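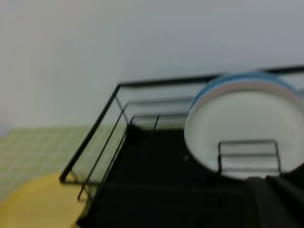
*Black wire dish rack with its drip tray*

# Questions we get about the Gakevex tinted balms and cheek colors

Hello, and thank you for stopping by! Most of what follows comes out of the Atirora inbox, where the same good questions arrive every week, and I've tried to answer them the way I would if you were standing at the counter with me (so, with a bit of rambling). If you've only just opened your first pot, start with the next two questions and skip around after that.

### How much should I use?

Less than you think, at least the first time. Warm the balm with a fingertip until it goes soft, tap it onto the apples of your cheeks, and wait a moment before you add more. The color builds very nicely in thin layers, but one thick layer tends to sit on top of the skin and slide around by lunchtime. On lips you can be as generous as you like.

### Which shade is right for me?

The range has 14 shades, and I know that's a lot to look at on a phone. If you usually wear peachy or coral colors, try the shades in the Toprak group, which are all on the warm, earthy side. If you reach for pinks and berries, the Gromemska group will feel more like home. And if you're stuck between two, go for the deeper one! You can always sheer it out with a clean finger, and it's much harder to coax a pale shade into showing up.

### Can I wear it over powder?

You can, though I'd rather you put it on first. Cream over powder can go patchy, especially around the nose. If your powder is already on and you're running out the door, press the balm in with a damp sponge and don't rub.

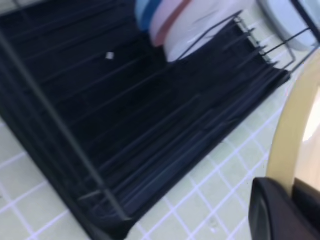 **Ferhat Akyol**
Customer Care and Shade Advice, Atirora

### My balm has tiny beads of oil on top. Has it gone bad?

Almost certainly it has just been warm. A day in a hot car or a sunny windowsill will do it. Blot the top with a tissue, put the lid on tightly, and leave the pot somewhere cool overnight. If it smells sharp or a bit like old crayons after that, please stop using it and write to us.

### How long does an open pot keep?

We print 12M on the base of the pots, meaning twelve months from the day you open it. I write the month on the bottom of mine with a marker (the one on my desk says March) and it saves a lot of guessing later on.

### Is there any fragrance in it?

The cheek colors have none. The lip balms have a light vanilla flavor, and two of them, the clear one and the palest pink, also come in a plain version. Look for "unflavored" next to the shade name when you add it to your bag. If you have a known allergy, do read the full ingredient list on the product page and check with your doctor if anything there gives you pause.

### Can I buy just the refill?

Yes! Refills are $14, and the full pot with the mirrored lid is $32. Press down on one edge of the old pan and it will tip up and come out. The new one clicks in. Refills from the lip balms don't fit the cheek pots, which I'm sorry to say catches people out a good deal, so have a look at the name on the sticker before you order.

### Do you ship for free?

Orders over $44 ship free. Below that, you'll see the cost at checkout once you've put in your zip code. We pack every weekday, and anything ordered on a Saturday goes out with the next working day's parcels.

### I picked the wrong shade. Can I swap it?

Of course, and please don't feel bad about it. Send us your order number and a line about what didn't work (too orange, too pale, too shiny, whatever it was) and Erdal Baysal on our returns desk will set up the exchange. It's fine if you've swatched it. One swap per order is on us, and after that we ask you to cover the postage.

### Will you bring back the old plum shade?

I get asked this so often, and I miss it too. There are no plans for it at the moment. The closest thing we have is the darkest berry in the Gromemska group, patted on lightly over a little clear balm.

### My question isn't here.

Use the contact form at the foot of the page. We answer until 5 p.m. on weekdays, and if it's a shade question, tell me what you normally wear and I'll happily send you a suggestion or two.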